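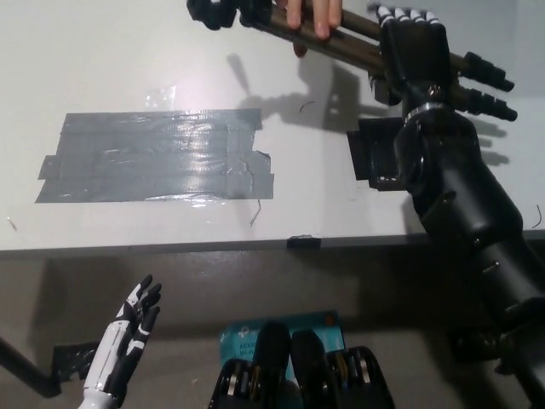

Materials for Makers, week 2
Copper alloys: the color, the names, the patina
Notes from Friday's lecture, January 2021 (K. Egan). Slides to follow when I get them off the other laptop.

Start with names because they trip everyone up.

Bronze = copper + tin, traditionally. Brass = copper + zinc. Plenty of things sold as bronze have little or no tin in them. Aluminum bronze, silicon bronze, manganese bronze (that last one is really a brass, lots of zinc). Trade names are older than the chemistry. If you need to know what you have, ask for the alloy number and write it down.

"Bronze" in a catalog can also just mean a color. Paint, plating, lacquer over steel. Magnet test first: plain steel pulls, copper alloys mostly don't. Some aluminum bronzes with iron in them pull a little. A file scratch in a hidden spot tells you more than the magnet does.

What tin does
- harder than plain copper, lower melting point, pours better
- up to 10 or 12 percent is the usual range for casting
- bell metal goes higher, near 20, rings well but brittle. Don't drop it
- more tin = paler. Very high tin goes almost silver, old mirrors were made of this

What zinc does
- cheaper than tin, always was
- yellow color, goes from reddish to gold to pale as you add more
- zinc fumes when you melt it. Metal fume fever, feels like flu, comes on hours later. Ventilation, see the safety sheet. Not optional

Work hardening. Bend a copper alloy cold and it stiffens, keep bending and it cracks. Annealing resets it: heat to dull red, cool, carry on. Unlike steel you can quench copper and most brasses and they still come out soft. Someone always asks. Some alloys crack if quenched from red so air cool if you don't know what it is.

Patina
The brown film comes first, mostly copper oxide. Green takes years outdoors and depends on the air. Near the sea you get chlorides, in cities sulfates. Sulfates are fairly stable. Chlorides can be trouble, see bronze disease below.

Forced patinas: liver of sulfur for browns and blacks, ammonia fumes for blue, ferric nitrate for reds and golds (hot, with a torch). Degrease first or you get fingerprints in the finish forever. Majdi Ghanem's test plates are in the cabinet by the sink, please put them back in order.

Wax on top, thin, while the metal is warm. Redo outdoor pieces once a year.

Bronze disease
Pale green powdery spots, come back after you brush them off. Chloride + moisture + oxygen, and it feeds itself. Keep it dry, below 40 percent humidity or so, and get a conservator. Do not wax over it. Kevin Kavanagh asked if it spreads from object to object like mold. No, it isn't alive, but salty dust landing on another piece doesnt help.

Case we looked at: the Drekiswood gate
Sinéad Moriarty's project. Gate fittings cast in 2 alloys from different suppliers, same name on both invoices. Looked identical on the bench. After one winter outside the hinges had gone brown and the latch plate was pinkish in patches. Pink = zinc leaching out, copper left behind, weak and spongy. Dezincification. Replacement latch was quoted at 1,870, and 2,200 with a test certificate. They paid for the certificate. Discuss: would you?

Worth remembering from this: brasses above 15 percent zinc are the ones to worry about in wet places. Small additions of arsenic or tin slow it down.

Reading for next time
Handout 3, all of it. Pearce chapter on casting defects, skip the part on die casting. The Urkano data sheets are in the shared folder, only the first page of each matters for us.

To hand in
One page on any copper alloy object you use or walk past. What alloy do you think, what evidence, how could you check without damaging it. Sketch is fine. Senyo Darko is collecting them, first week of Febuary, paper or email.

Lab is limited to 24 places, sign up on the sheet outside the door. Closed shoes, cotton sleeves, hair tied back. No nitrile gloves near the torch.

Not covered, ran out of time: soldering vs brazing, nickel silver (no silver in it). Will do both at the start of week 3.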